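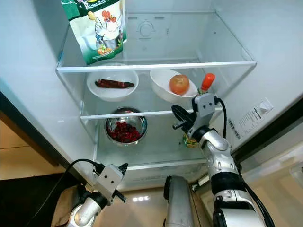
Who Is Really Moving the Robot's Arm?

You may have seen a video of a robot tidying a kitchen. It reaches out, picks something up and puts it down again. The title says something like "Robot helper does your chores!" Before you believe it, ask one question. Who is moving the arm?

Quite often, the answer is a person. People who build robots have a long word for this: teleoperation. "Tele" means "far away," but the person may only be across the room. They move a set of controls, and the robot's arms copy them. It's a bit like driving a toy car, except a car only goes forward, backward, left and right. An arm with seven joints can bend in a lot more ways than that, and the gripper has to open and close too.

There is a second way to do it. The person takes hold of the robot's arm and pushes it along the path it should follow. The robot feels how its joints bend and saves that. Teachers of handwriting used to do the same thing with children's hands.

Is it cheating? Not if everybody says so. Showing a robot what to do is a real step in teaching it. The trouble starts when a company shows you the lesson and lets you think it's the test.
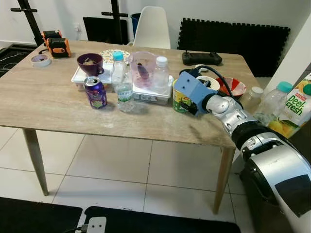
Reading time: 3 minutes

Picking up a can sounds like baby stuff. You stopped thinking about it years ago. A robot has to get its gripper to the right place, turned the right way, and squeeze just enough. Look at how much else is on that table: a water bottle, a pitcher, a mug, a roll of tape. Any of them could be bumped on the way in or on the way out.

So the person shows the robot the job again and again. Say they do it 49 times. Each time, the computer saves what the cameras saw and how the arm moved. Then a program hunts for patterns in all that. If it goes well, the robot can try the job with no one at the controls.

If it goes well! A robot that has practiced on one table may get stuck on another. Change the lamp, swap the can for a taller one, or slide it over by the length of your hand, and the robot might close its gripper on nothing. You learned to pick up one cup and after that you could pick up nearly any cup. Robots are still pretty bad at that part.
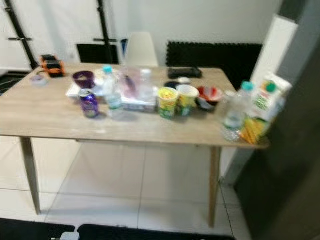 The table, with a can, bottles and paper cups.

Some people say that with enough lessons, robots will work it out. Maybe. They have been wrong about dates before, so I wouldn't throw away your dish towel yet.

Be a robot detective

Next time you watch a robot video, check these things.

Does it say who is in control? Look for the words "teleoperated" or "autonomous." Autonomous means the robot is choosing its own moves.

Has it been sped up? Look for a tiny "2x" or "16x" in the corner. At 16x, a job that fills ten seconds of video took almost three minutes.

Do you see any mistakes? A video with no mistakes may have had them cut out. Ask how many tries there were.

Is it always the same table and the same things? Then you don't know what the robot would do at your house.

Words to know

Gripper: the part at the end of a robot arm that holds things.
Joint: a place where the arm can bend or turn.
Demonstration: one turn of a person showing the robot the job.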